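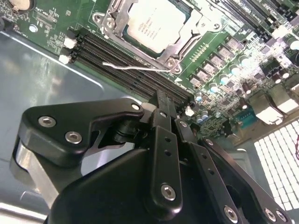
Keep the old desktop and open it up

Our office replaced 12 desktop computers in May. The quote from Van Acker came to 584 a machine, and Marloes Goossens signed it because the old ones were slow. They were slow. They were also short of memory, and adding more would have cost a fraction of the price.

I think people give up on desktops too early, mostly because they have never taken the side panel off. A memory module goes into a slot with a latch that holds it in place. You turn the power off, unplug the cord, touch bare metal, check which way the notch faces and press down evenly. My first one took five minutes, and most of that was looking for a screwdriver.

Jozef Hendriks disagrees with me. He says staff time costs more than parts, and that an old processor stays old whatever you put next to it. He is right about the processor. For people who edit video all day, buy the new machine. The rest of us write letters and fill in spreadsheets.

What I would like is a simple rule. Before any desktop is replaced, someone opens it, writes down what memory is fitted and how many slots are free, and gets a price for filling them. If the upgrade comes in under 200, do that first and look again in a year. Two of our old machines are still in the storeroom, and I have asked to try it on those.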